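Kapitel 7
Wohin mit den alten Geräten? Elektroaltgeräte als Rohstoffquelle

Lernziele
Nach der Bearbeitung dieses Kapitels können Sie
den Weg eines Altgeräts von der Abgabe bis zur Verwertung beschreiben,
zwischen Wiederverwendung, stofflicher und energetischer Verwertung unterscheiden,
erklären, warum die Zerlegetiefe eine wirtschaftliche Entscheidung ist.

7.1 Ein Wertstoffhof am Rand der Stadt

Im August nahm der Wertstoffhof Gronport an einem einzigen Sammeltag 573 Altgeräte an. Darunter waren Wasserkocher, Röhrenfernseher, Bohrmaschinen, Drucker und Bürorechner. Ein Teil davon funktionierte noch. Die Geräte wurden nach Sammelgruppen getrennt und in Gitterboxen gelegt. Am Abend fuhr ein Lastwagen die Boxen in den Nachbarort Ultville, wo der Zerlegebetrieb Shiferaw eine Halle betreibt.

Solche Sammeltage sind der Anfang einer langen Kette. Was am Ende als Kupfer, Aluminium oder Stahl wieder in den Handel kommt, hängt zu einem großen Teil davon ab, wie sorgfältig an dieser Stelle gearbeitet wird. Wirft man Geräte mit fest eingebautem Akku zusammen mit schweren Haushaltsgeräten in einen Container, können die Akkus beschädigt werden und in Brand geraten. Liegen Leuchtstofflampen ungeschützt dazwischen, gelangt Quecksilber in die Umgebung.

7.2 Grundbegriffe

Unter einem Altgerät verstehen wir in diesem Buch jedes elektrische oder elektronische Gerät, dessen sich der Besitzer entledigt oder entledigen will. Ob es noch läuft, spielt für den Begriff keine Rolle.

Die Vorbereitung zur Wiederverwendung umfasst Prüfung, Reinigung und Reparatur. Sie steht in der Rangfolge vor dem Recycling, weil der Aufwand der Herstellung erhalten bleibt. Beim Recycling wird nur das Material zurückgewonnen. Die energetische Verwertung kommt vor allem für Kunststoffgemische in Frage, die sich nicht sortenrein trennen lassen.

Die Zerlegetiefe gibt an, wie weit ein Gerät von Hand auseinandergenommen wird, bevor die maschinelle Aufbereitung beginnt. Gesetzlich vorgeschrieben ist nur die Entnahme bestimmter Bauteile, etwa von Batterien und bestimmten Kondensatoren. Alles Weitere ist eine Frage von Lohnkosten und Metallpreisen. Bei niedrigem Kupferpreis bleibt ein Kabelbaum eher im Gehäuse und geht mit in den Schredder.

7.3 Der Bürorechner als Beispiel

Ein Tischrechner eignet sich gut für den Einstieg, da er aus wenigen, klar getrennten Baugruppen besteht. Das Gehäuse ist überwiegend aus Stahlblech. Das Netzteil enthält Kupferwicklungen und Kühlkörper, die Kabel enthalten Kupfer. Auf der Hauptplatine sitzen Edelmetalle in geringen Mengen, hauptsächlich an Kontakten und in Chipgehäusen. Leiterplatten werden deshalb getrennt gesammelt und an Kupferhütten geliefert.

In der Lehrwerkstatt Drandudville werden Rechner stets in derselben Reihenfolge zerlegt: Laufwerke, Netzteil, Lüfter, Hauptplatine. Der Arbeitsplan umfasst 11 Schritte und ist im Anhang abgedruckt. Datenträger kommen vor allen anderen Teilen heraus und werden verschlossen gelagert, bis sie gelöscht oder zerstört sind.

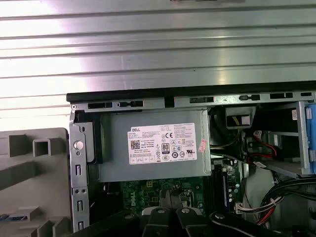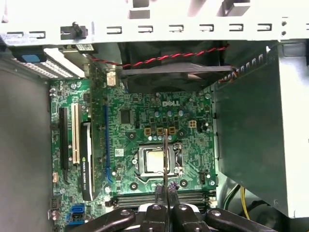
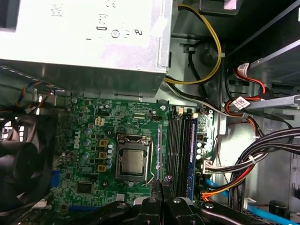 Abb. 7.1 bis 7.3: Geöffnete Tischrechner-Gehäuse

Text: Hagos Berhe
Stand: 15. November 2019

Für die Bilanz eines Betriebs zählt die Masse je Fraktion. Im folgenden Abschnitt rechnen wir mit einer Lieferung von 699 Kilogramm Bürorechnern und stellen der reinen Schredderaufbereitung eine Zerlegung von Hand gegenüber. Legen Sie dafür Taschenrechner und Tabelle 7.1 bereit.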